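Course handout 9: Economic sanctions and frozen assets
Introduction to Foreign Policy, second-year option

Read this before the seminar. It covers the basic terms, the way a freeze works in practice, and the arguments you will meet in the reading. The case at the end is a teaching case written for this course. You will need it for the written exercise.

1. What a sanction is

A sanction is a limit that one government, or a group of governments, places on dealings with another country or with named people and companies. It is meant to change behavior, to punish, or to send a signal. Most real sanctions do a bit of each, and the officials who write them often disagree about which purpose comes first.

Sanctions are usually sorted by what they touch. A trade embargo stops goods going in or out. An arms embargo covers weapons and related parts. A travel ban keeps listed people from entering. An asset freeze stops listed people, firms or state bodies from using money or property held in the country that orders the freeze.

Keep in mind who has to obey. A national sanction binds that country's own citizens, banks and companies. A sanction adopted by the United Nations Security Council under Chapter VII of the Charter binds all member states, but each state still has to put it into its own law.

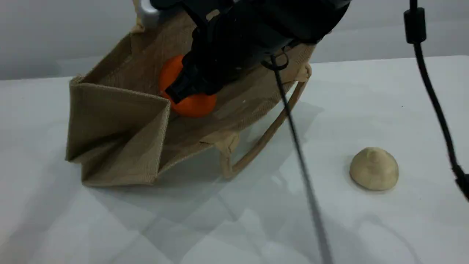
Who owns the money while it is frozen?
The original owner does. A freeze takes away the use of the money and leaves the title where it was, so the owner can't spend it, move it or borrow against it until the order is lifted or a license is granted.

Students often mix up freezing and seizing. To seize, or confiscate, is to take ownership, and in most legal systems that calls for a separate law or a court ruling. When a newspaper says a government "gave" money to a foreign state after a deal, check whether the money was a payment from public funds or the release of funds the other state already owned. The political argument may be just as fierce either way, but the accounting is different.

2. How a freeze is carried out

The order is published with a list of names. Banks check their customers against the list. If there is a match, the bank blocks the account and reports it to the authority in charge. Interest may still be added, depending on the rules, but it stays blocked too.

Matching is harder than it sounds. Names are spelled several ways when they move from one alphabet to another. Companies are owned through other companies. Under United States rules, a firm that is owned 50 percent or more by blocked persons is treated as blocked even if its own name isn't on the list. Other systems add a test of control, so a smaller share can be enough if the listed person runs the business.

Licenses are the safety valve. A general license allows a whole type of dealing, such as the sale of medicine. A specific license is given to one applicant for one purpose. Seminar groups should look at how long specific licenses take and who bears the cost of the wait.
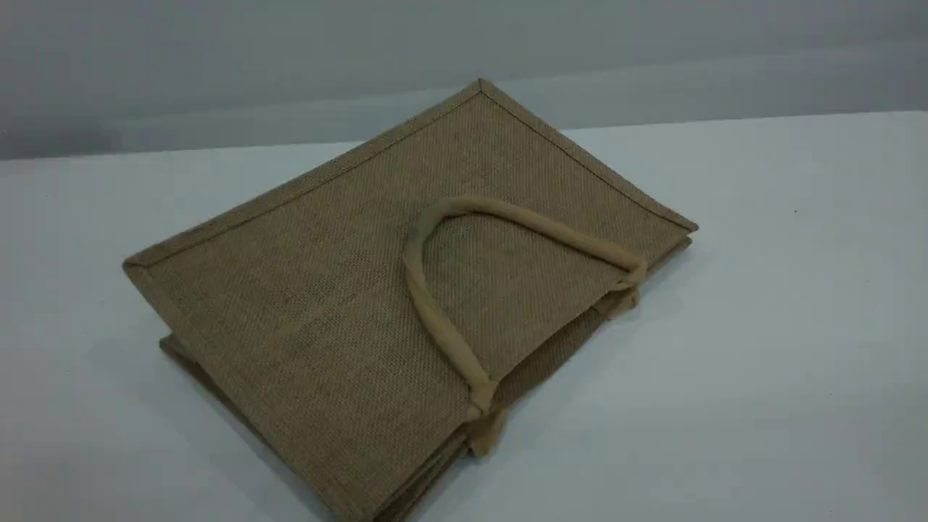
Jute tote bag, folded flat.

3. Why release is argued over

Unfreezing is often one half of a bargain. The other side agrees to inspections, a ceasefire or the return of prisoners, and gets back access to its money in stages. Three points come up in almost every debate of this kind.

The first is size. The total that is frozen, the part that can be reached, and the part left after debts are paid are three separate figures. Speakers tend to pick the one that suits them. Write down which figure you are reading every time.

The second is use. Money can be released with conditions, for example that it goes only to food and medical suppliers through a supervised account. Critics answer that money is fungible. If a supervised account pays for wheat, the state can spend its other income on something else. Supporters reply that this depends on whether the state would have bought the wheat anyway, and how tight its budget was to begin with.

The third is timing. A release at the start of a deal may buy good will and lose leverage. A release at the end keeps leverage but asks the other side to act first on trust. Staged release tries to split the difference, and it adds a new subject to quarrel over at each stage.

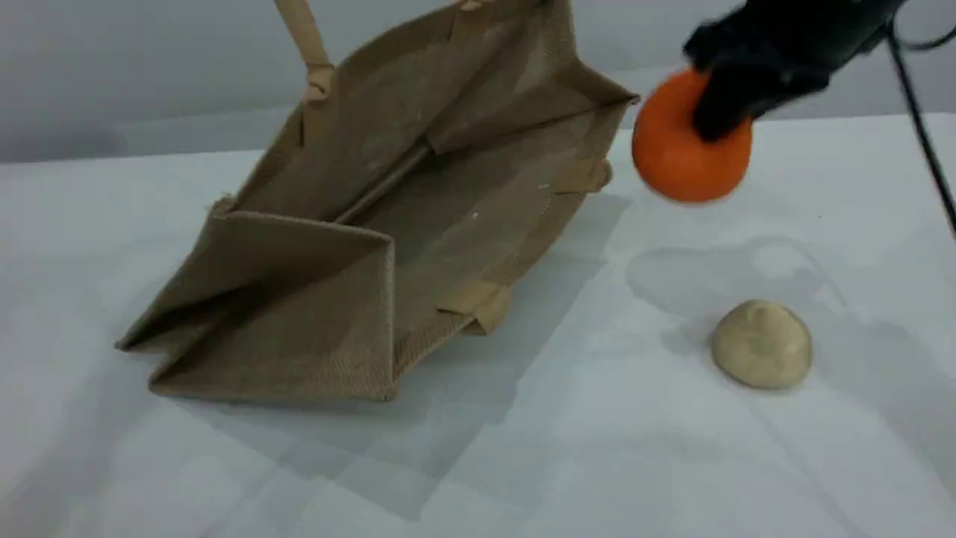
Mwanaisha Rugemalira

4. Who decides

In the United States, the president can impose many sanctions under the International Emergency Economic Powers Act after declaring a national emergency. Congress can also write sanctions into statute, and those are harder for a president to drop. A statute may include a waiver that lets the president set a measure aside for a fixed period if certain findings are made.

In the European Union, the Council adopts sanctions by unanimous vote and they normally run for a set term. Each renewal is a point where a single member can hold things up. People on the list can challenge their listing in the EU courts, and some have won because the stated reasons were too thin.

Former officials go on defending or attacking these decisions long after they leave office. Treat their interviews and memoirs as evidence of what they want believed as well as of what took place. Compare them with the text of the order.

5. Teaching case: the Vodcombe funds

Vodcombe is a small oil-exporting state. After a border war, a larger power froze 600 million dollars that Vodcombe's central bank kept in its banks. Most of the money was payment for oil already delivered. Part of it was owed to Trulora, a shipping firm, which had a court judgment for unpaid bills.

Talks ran for almost 2 years. Raimonds Koppel led the larger power's team and Romana Skála led Vodcombe's. The draft deal offered release in 2 equal parts, the first on the signing of a withdrawal plan and the second once monitors had confirmed the withdrawal. 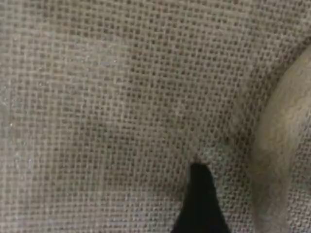
Trulora objected that the draft said nothing about its judgment and asked that its claim be paid out of the first part. Skála's team refused, on the ground that the bills were disputed and that a central bank's property is immune from enforcement. Koppel's own legislature was split. One group wanted the claim settled before any release. Another wanted all the money moved to a supervised account for food imports, which Vodcombe called an insult.

Koppel's last proposal was to put the disputed sum in a separate account until an arbitrator ruled. The case stops at that point, with no reply from Vodcombe.

Written exercise

Choose one side and write a memo to the head of the delegation. State whether the last proposal should be accepted, changed or refused. Say which figure you are using for the size of the funds and where it comes from. Deal with the fungibility argument directly, even if your side would prefer to leave it out. Don't bring in facts from real cases as if they were facts about Vodcombe.

Hand in a printed copy at the start of the seminar. Memos without a named addressee will be returned unmarked. Groups led by Štěpánka Matoušek and Vlasta Hrubý should bring a second copy for exchange.

Terms to know: asset freeze, confiscation, general license, specific license, waiver, fungibility, sovereign immunity, leverage.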